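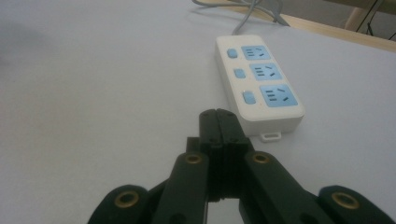
A white power strip with three light blue outlet panels.

The brochure for the new berths at Zorkau talks about "shore life without compromise". I have moored there since June and would settle for a working tap on the east pontoon.

Galanis, the firm that took over the harbour lease, wants 80 more visiting yachts a season and has put the annual fee up to 2537 euros to help pay for them. The old club charged 2000. For the difference, members get a card that opens the gate and an app that tells them whether the gate is open.

Filippos Sotiropoulos, the harbour manager, says the racing will benefit. More boats, more crews, a bigger fleet for the Sivska regatta. I asked him how many visitors had entered a race so far. "It's early," he said. We were well past the middle of the season, and two had.

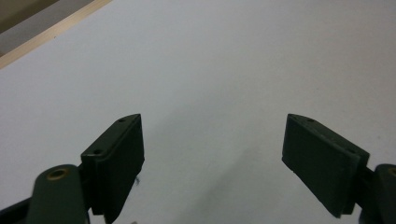
Charalambos Stamatopoulos has run the junior sailing from the same slipway for longer than he cares to work out. His dinghies now live behind the car park, a long drag over gravel, while their old spot is marked out for a terrace. He was promised a new rack before the move. He showed me the email, and then he showed me the gravel.

Sotiropoulos points to Hutus, up the coast, where the same firm did much the same job and the berths filled. So they did, mostly with motorboats. The Wednesday-style evening series there has gone, and its start line is a fuel dock. He calls that a different case, and I have asked him twice what the difference is.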